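Bostix drops outer sleeve from small rigid boxes

Bostcombe packaging maker Bostix is to stop supplying the printed outer sleeve on its small rigid boxes from February. The change covers the long, narrow format sold for instruments, pens and hand tools, and leaves the two-part construction of tray and lift-off lid as it was.

The sleeve was a folded card wrap that carried the customer's artwork and held the lid shut in transit. Artwork will now be printed on a gloss label applied directly to the top face of the lid. The lid itself has been made 2 mm deeper so that friction alone keeps it in place, and the board weight is unchanged.

Anum Sethi, who runs the small formats line, said the sleeve had been the main source of returns. "It scuffed at the corners, and once it scuffed the shop sent the whole thing back, even when the box inside was perfect," she said. "We were scrapping good boxes over a piece of card."

According to the company, 759 boxes came back in the last full year of supply, and sleeve damage was given as the cause in all but 91 of those cases. The remainder were mostly split corners and lids that fitted too tightly.

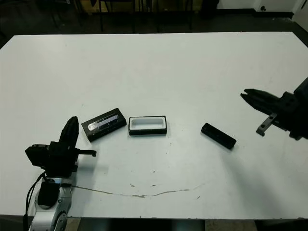

Fit is the point that has taken the longest to settle. A lid that is too loose comes off when the box is lifted by the top, and one that is too tight traps air and has to be worked off by the ends. Bostix tests this by closing the box, holding it by the lid and timing how long the tray takes to slide free under its own weight. The old lid was allowed anything from two to nine seconds. The new limit is four to seven, measured with the tray empty.

The firm also repeats the test after 300 openings, when the paper wrap on the rim has begun to polish and the grip falls off. Early samples failed at this stage. A coarser wrap from Tanui, which already supplies the lining paper, brought them back within the limit, although it takes black less evenly and needs a second pass at the printing stage.

Inserts are not affected. Customers who order a lined tray can keep their existing cutting patterns, and the inside length and width stay the same. Anyone using a full-height insert is advised to check clearance, as the deeper lid sits slightly lower over the tray wall.

Greteck, a mail-order seller of mouth organs and tuning tools, has taken a trial batch of roughly 2000 boxes. Its buyer, Nusrat Rana, said packing had become quicker without the sleeve, but that the label needed more care.

"If it goes on a couple of millimetres out you see it straight away on a box that thin," she said. "With the sleeve you could nudge it. We have asked for a printed corner mark on the lid to line it up against."

Bostix said a corner mark was being looked at and would be added only if it could be fully hidden by the label. Sleeved stock will be sold until it runs out, and orders already placed will be filled in the old style unless the customer asks to switch. Prices for the unsleeved box have not been published. Sample packs can be requested through the trade desk, which closes at 4.30pm.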